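The Town That Still Bakes at Night

By Tobias Haddad

The first light in Lemton goes on at ten minutes past one. It is in the back window of Thakur's bakery, on the street that goes down to the river, and for a while it is the only one. Then a second light comes on across the square, at Furnar, and the two bakeries work until morning with their doors open to the same dark street.

I came to Lemton in February, when the snow was hard and gray along the curbs, and I stayed in a room above the pharmacy. I had been told that it was a good town for bread. I grew up in a house where bread was bought each morning and finished each evening, and when I moved to this country I could not understand why a loaf should stay soft for nine days. So I have the habit of traveling for bread, as other people travel for fishing.

Night baking is an old arrangement and a simple one. People want bread at breakfast, dough needs several hours, and therefore somebody must be awake. In most places the arrangement has ended. The dough is mixed in a factory in the afternoon, half baked, frozen, and driven to shops where it is finished in a small oven behind the counter. The smell is real. The work of the night has been moved to another hour and to another town.

In Lemton it was not moved. Anil Thakur is the third of his family to own the bakery, and he did not plan to be. He studied accounting for two years and came home when his father hurt his shoulder. "I said I would stay until summer," he told me, while he was cutting dough with a scraper and throwing each piece on the scale. He did not look at the scale very often. That summer is now far behind him, and his daughter is older than he was then.

On an ordinary night he makes 170 loaves. Before a holiday it is more, but not so much more as one would think, for the oven has only a certain size and it does not care about holidays. The oven was built by his grandfather and a mason from the next valley. It takes a long time to heat and a long time to cool, and Anil has arranged his whole work around this. The big dark loaves go in first, when the floor of the oven is at its hottest. The white bread comes after, then the rolls, then the sweet things. At the end, when the heat is low, he puts in a pan of sliced apples for the family.

I asked him if he had considered an electric oven. He had, of course. A salesman came, a polite man, and showed him a machine in which every shelf could have its own temperature. Anil liked it. He made the calculation on the back of a flour sack, like his father would have done, and then he made it again on a computer, and both times the answer was that he could buy the oven or send his daughter to college.

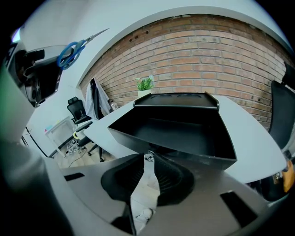 Furnar, on the other side of the square, is a different kind of place. It was opened seven years ago by two sisters, Ilse and Maren Furnar, who had worked in hotel kitchens and were tired of them. They have an electric oven. They also have a refrigerator as large as a bedroom, where the dough rests for a full day, and because of this they could bake in the afternoon if they wanted. They bake at night anyway.

"We tried the other way for a month," Maren said. "We slept like normal people. It was very nice. But at six in the morning the men from the road crew were standing outside Thakur's and not outside our door."

One would expect the two bakeries to be enemies, and I admit I was hoping for it a little. A quarrel is easy to write about. But the truth is that they lend each other things. When the mixer at Furnar broke, Anil gave them the use of his between two and three o'clock, and Ilse carried the dough across the square in tubs on a child's sled. When Anil had the flu, the sisters baked a dark loaf that was as close to his as they could make it, and sold it under his name. He told me it was too sour. He also told me he had eaten a whole one in bed.

Both buy most of their flour from Volliner, a mill which stands 60 miles to the north and grinds for small bakers. The wheat changes from one harvest to the next, and the flour changes with it. A factory corrects this in a laboratory. In Lemton it is corrected by hand, with a little more water or a little less, and for the first week of a new harvest there is some bad temper on both sides of the square. Customers know about this week. Some of them say they can taste it, though I think most of them have only heard about it in the line.

The line is worth getting up for. It starts before the shop is open, first the road crew, then the nurses who are coming home, then the parents, and last the retired people, who have no reason to hurry and stay the longest. The town has 3356 inhabitants by the sign at the entrance, and I believe I met a large part of them while I was waiting for rolls. They talked about the price of heating oil, and about a dog that had been lost and found again. A woman behind me explained how bread should be stored (in a cloth, in a drawer, never near the stove) and the man behind her explained why she was wrong.

On my last night I asked Anil if I could shape some loaves, and he let me do four. It is difficult to describe how quickly his hands do this and how slowly mine did. The dough must be pulled tight over itself so that it has a kind of skin, and if you pull too much, the skin tears. Mine tore. He put them in the oven with the others and marked each one with a small cut, so that nobody would pay the full price for them.

They were sold before eight. I was told that one of the nurses took two.

His daughter, who did go to college, comes home for the holidays and works the counter. She studies geology and she has no plan to take over the bakery. Anil mentioned this without complaint, while he was sweeping flour from the doorstep. She has said that she might help for a while after she finishes – until summer.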